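What I Learned from Writing 138 Product Descriptions in a Week

4 Jun 2024

I said yes to the Wenwood job on the phone, while looking for a parking spot, so some of the blame belongs to me and some to the city. Wenwood sells kitchen and garden things online, they had 138 products with descriptions written by at least three people who had never met, and they wanted the lot redone in one voice. The phone call did not cover what the voice was.

Gerrit Nel, who runs their web shop, sent a brand guide the next morning. It ran to 40 pages. Thirty-one of those were about the logo and how much air it needs on each side. The remaining nine covered everything else, including a page on tone that read, in full, "Friendly but expert. Fun but never silly. Premium but for everyone." I printed that page and stuck it over my desk, where it has been no help at all.

The spreadsheet

The products came in a spreadsheet with a column called Features and a column called Benefits. In most rows the two columns said the same thing, except that Benefits had an exclamation mark. A garden kneeler had foam padding. It also had foam padding!

I tried to write something a person might want to know before spending money. Will it fit in a normal drawer? Does the lid stay on? How heavy is it when it's full of wet soil? Most of this was not in the spreadsheet, so I wrote to Gerrit, and Gerrit wrote to the supplier, and the supplier sent us the brochure the spreadsheet had been copied from.

By the third day I had a system. I asked for the real measurements, wrote the first sentence around what the thing is for, and banned myself from "elevate," "must-have" and "perfect for." Try describing a salad spinner without "perfect for." I walked around the block twice. 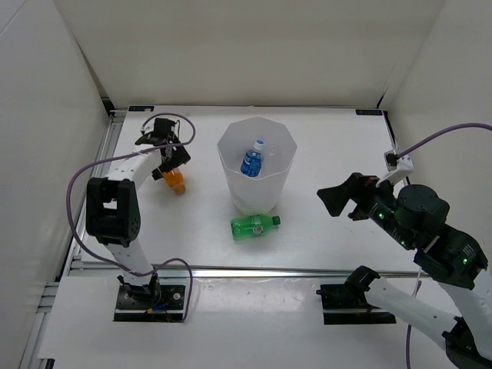 The keywords

Then came the keyword list, from an agency called Tratlow that Wenwood had hired the previous August and apparently forgotten to mention. Every description had to carry its main phrase three times, once in the first sentence. This is how you end up with "This long handled weeding fork is a long handled weeding fork for people who want a long handled weeding fork." I did send that one in, as a protest. It was approved.

Léonie Delaunay at Tratlow was very decent when I called her. She said the three-times rule came from an old template and she hadn't defended it in years, but clients got nervous when it went missing. We agreed on once near the top and once wherever it could sit without hurting anybody. I would like to buy her lunch.

The length was the other argument. Gerrit wanted 400 words per product, having read somewhere that this was the right number. I asked him to name a thing he could say about a dish brush after word fifty. He thought about it over the weekend and came back with the history of the dish brush. We settled on "as long as it needs," with the understanding that the expensive items would need more.

What I'd do differently

I'd ask for samples. I wrote nearly all of these without holding a single product, and it shows in the places where I lean on words like "sturdy." Yogesh Pal, an old colleague from my catalog days, used to refuse any job where they wouldn't send him a box of the stuff. I thought he just liked free stuff. He did, but his copy was also better than mine.

I'd price by the product and put the number of revision rounds in writing. The watering cans went through five. The final version is the second version with a comma moved.

And I'd get the tone sorted before row one. Somewhere past the halfway mark Gerrit told me, kindly, that the mugs sounded "a bit dry." I went back and loosened up the mugs, and then the plates looked stiff next to the mugs, and you can guess how the evening went.

The new pages go up in batches, starting with garden. Wenwood has asked whether I'd like to do the emails next. I've told them to call when I'm not driving.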